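Skasetti Cell Maintenance Kit - Equipment Review

Reviewed for the Andgate shared workshop by Gediminas Rätsep, equipment section

Overall finding: recommended, with reservations regarding the printed guide

Andgate purchased the Skasetti maintenance kit in September for use on the small-parts handling cell in bay 2. The cell consists of a bench-mounted arm with a two-finger gripper, a white work surface and a controller housed beneath the bench. It sorts and repacks electronic components for the Rikano refurbishment program. Until this year, routine care was carried out with general tools drawn from the main store, and the results varied from one shift to the next. The kit was acquired to bring the work under a single procedure.

Contents and build

The kit arrives in a hard case with a lift-out tray. It holds a torque driver with a set of hex bits, feeler gauges, a pair of alignment pins, a finger-spacing block, lint-free wipes, a syringe of grease for the linear guides and a printed guide of 126 pages. The driver is well made and holds its setting. The spacing block is the most useful single item in the case. It replaces the caliper measurements that were previously taken by hand each time the fingers were changed, and it leaves little room for a difference of opinion between technicians.

The bits are adequate. The smallest showed slight rounding by the end of the review period and should be treated as a consumable. The foam in the tray is soft and has already begun to tear around the alignment pins.

Use in service

The kit was assessed over 90 days of normal operation. Finger replacement, including alignment and a test cycle, fell well within the time allotted in the maintenance plan. Greasing of the guides is set by the manufacturer at every 1,000 cycles. This interval was found to be conservative for light work, but it has been kept in the plan pending a further inspection of the guides.

One fault arose during the period. The gripper began to close unevenly, with the left finger arriving ahead of the right. The guide attributes this condition to a worn coupling. On inspection the coupling was sound, and the cause was a loose clamp screw behind the finger mount. The torque driver corrected it in a few minutes, but nearly two hours had been spent following the guide before the screw was checked. A revised fault table would be welcome.

Setting the opening width

The section of the guide on jaw travel is the strongest. It requires the technician to set the opening against the stock the cell will handle, instead of against a bare gauge, and to repeat the check with packaging in place.
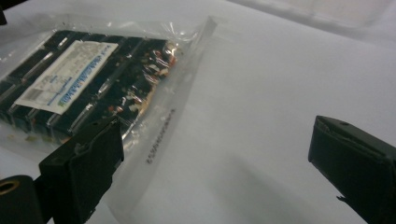

Packaging is the harder case for any two-finger gripper, and the procedure treats it accordingly. A rigid tray offers two firm faces, while a bag changes shape as the fingers approach. Memory modules packed tightly in a clear resealable bag are a fair test: the stack itself is firm, but the empty end of the bag lies flat on the table well beyond it, and a finger that lands on that flap will drag the whole package. The guide advises opening the jaws wide, placing one finger close against the packed part and closing slowly. Technicians should also be aware that glare from the plastic can wash out a label, so any code reading is better done before the bag is moved under the main light.

Comparison

The Barrios service set was considered as an alternative. It is lighter and its fault table is better organized, but it has no spacing block and its driver is not adjustable. For a site with one cell and one experienced technician, the Barrios set would be sufficient. For a shared workshop, where several people work on the same gripper - often on different shifts - the Skasetti kit is the better choice.

Recommendations

The kit should be retained in bay 2 and signed out through the equipment desk. Spare bits in the smallest size should be ordered with the next supply request. A note on the clamp screw has been placed inside the lid of the case, and technicians are asked to read it before consulting the chapter on uneven closing.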